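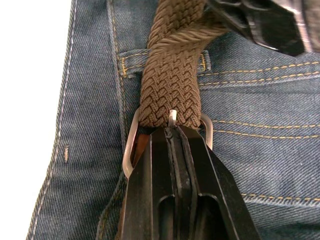 **Gilberto Giraldo** wrote:

I'm going to be the grump and say belts should be taught with your hands on the arm, the old way. Take hold of the wrist, walk it through the loop, feel where the buckle catches, done. With a remote rig you're guessing at all of that from a screen, and I have never met a camera view that tells me how hard a belt loop is tugging back. I say this with love, Eliécer, having read your whole January thread twice!

---

**skestilwood** replied:

Grumpy but fair. My trouble with hands-on is that my own arm ends up in every camera view, and then whatever you train gets very fond of seeing a sleeve. How many runs do you have so far, Eliécer? And are you throwing out the bad ones or keeping them?

---

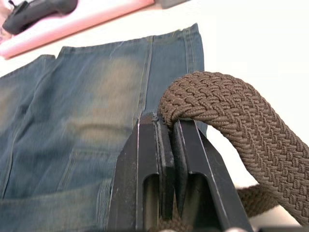

**Eliécer Quispe**

Hello both, and sorry for the slow answer, it's been a long week on the belt. We have 236 remote runs on Sarantis (our name for the task set, it doesn't mean anything) and I kept 131 of them. I was aiming for 300, but my wrists had other ideas.

Gilberto, you're right about the feel, and I won't pretend otherwise. A braided belt is a funny thing to drive from a distance. It has some stretch in it, so you pull and for a moment it seems to be going along with you, and then it bunches up the loop and you find you've been dragging the whole waistband sideways. With my hand on the arm I'd know that right away. Driving remotely I have to watch the denim for it, and what helped most was slowing down to half speed any time the buckle was near a loop (I know, I know, you told me so in January).

Where I part ways with you is on repeatability. When I guide the arm by hand I grip the belt in a place that suits my shoulder, and those aren't always places the arm likes on its own. Remote runs look clumsier, but the motions are ones it can play back.

As for the bad ones, skestilwood, I drop a run if I let go by accident. If I fumbled and then fixed it, it stays in.

---

**clarnum_fan** replied:

Can I put in a word for rope as a warm-up? We start every new driver on it before they're allowed near clothes, and it's much kinder to beginners. Rope has a bit of backbone, so you get a sense of how the wrist turns the far end before you have to deal with something floppy.

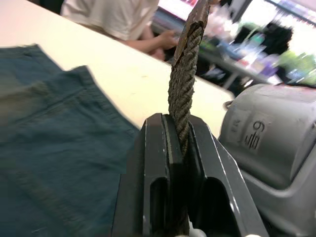
*Rope gripped low, free end up.*

---

**Gilberto Giraldo** wrote:

Rope, yes, very happy with rope. I'd still have them guide the arm by hand for the first afternoon, so they learn what it weighs and where it gets stubborn, and then move them over to the remote. Would that satisfy everyone? Keep the hand-guided runs out of the training set if the sleeve business worries you.

And Eliécer, how are you getting hold of the jeans themselves? Flat denim was always my worst pick. I'd come in from straight above and skate right off.

---

**Eliécer Quispe** wrote:

From the side edge, with one finger on each side of a fold. I look for a spot with a seam in it, as the extra layers give me something to close on, and I go a little deeper than feels polite.
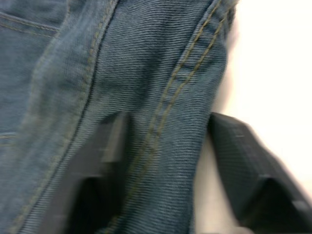
*Fold and double seam between the fingers.*

I like your afternoon idea, and I'll try it with the 2 new drivers coming over from Surkisus. One group on your plan and one straight onto the remote wouldn't prove much with so few people, so they'll both do yours and I'll post how it goes.

---

**skestilwood** replied:

Still not sold on keeping the fumbled runs, but I'll start a separate thread for that so we don't bury the belt talk. Please do post the numbers for the new drivers when you have them.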